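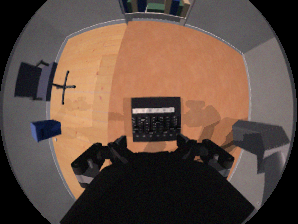 Proyecto de fin de curso: viabilidad de una lanzadera ferroviaria entre Stitalden y Saletti

Informe presentado el 12 de marzo de 2024
Tutor: Georges Atallah

1. Objeto del estudio

El presente informe analiza la posibilidad de reabrir al tráfico de viajeros la línea de vía única que une Stitalden con Saletti, destinada en la actualidad al transporte de mercancías. El trazado mide 11 kilómetros y discurre junto a la carretera comarcal, cuya congestión en hora punta motivó la elección del tema.

2. Demanda

La estimación de partida es de 3,000 viajeros diarios en ambos sentidos. La cifra procede del modelo de reparto modal elaborado en el primer trimestre y no incluye a los usuarios ocasionales. El grupo considera que el polígono de Fovier, sin conexión directa por autobús, concentraría buena parte de los desplazamientos de la mañana.

3. Propuesta de servicio

Se plantean 66 circulaciones diarias con parada intermedia en Fovier. El tiempo de viaje previsto entre cabeceras es de nueve minutos en los servicios directos. El cruce de trenes se efectuaría en el apartadero existente, que deberá prolongarse hacia el este. Para la simulación de horarios se utilizó la herramienta Bite, desarrollada en la asignatura de Explotación Ferroviaria.

4. Limitaciones

No se ha dispuesto del registro de incidencias de la línea, por lo que los márgenes de regularidad son teóricos. Tampoco se ha valorado el coste de suprimir el paso a nivel situado a la entrada de Saletti. El tutor ha recomendado tratar este punto en un anexo, cuya entrega está fijada para el mes de mayo.

5. Trabajo pendiente

Quedan por revisar los aforos de la carretera y el cálculo de la longitud útil de los andenes. La memoria económica se entregará junto con el anexo.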